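**Dayana Urrego**

Suturing notes from this month, since a few people asked how practice is going. Thread. 1/

---

I started in October with a plain needle driver and a foam block at the kitchen table. The foam tears if you pull sideways, so it does teach you to follow the curve of the needle. It teaches you very little about tissue. 2/

---

First thing I had to fix was where I held the needle. I was grabbing it too close to the thread end and it kept rolling in the jaws. Moving the grip forward a little stopped most of that. 3/

---

Second was the bite. Go in at a right angle to the surface, turn the wrist, let the curve do the rest. If you push straight ahead you get a shallow bite on the far side and the edges don't sit level. 4/

---

I was doing sets of 6 stitches, then cutting them all out and starting over. Cutting them out is dull but you see which ones were loose. Mine were usually the first and the last. 5/

---

Knots: braided thread is easier for me than monofilament. It grips itself and the first throw stays put while you make the second. The downside is drag. You feel it pull on the way through, and the ends fray if you handle them too much. 6/

---

My tails are still uneven. I was told to pick a length and stick to it. Too short and the knot can work loose, too long and the tail gets caught up in the next stitch. 7/

---

Read the Chávez handout again last night, all 3 pages. The part I keep going back to is tension. Bring the edges together and stop. A small ridge along the line is fine. If the edges fold under, take it out and do it over. 8/

---

Closing a short incision with separate stitches. Two knots tied, and the needle held for more work. 9/

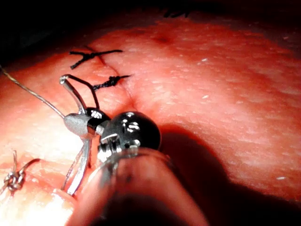
*Interrupted stitches in black braided thread, curved needle in the instrument.*

---

Look at the upper knot next to the lower one. Long tails on the first, going off both ways, and a short one on the second. I'd like them to match. The lower knot is the one I'd copy – tight, and the tail is out of the way. 10/

---

Someone asked about spacing. I try to keep the gap between stitches close to the width of the bite. On a slanted line my eye drifts, so I check after each knot before I set up the next one. 11/

---

Next up is a running stitch, which I've been putting off. If you have a practice pad that holds up better than foam, send me the name. Replies are open. 12/12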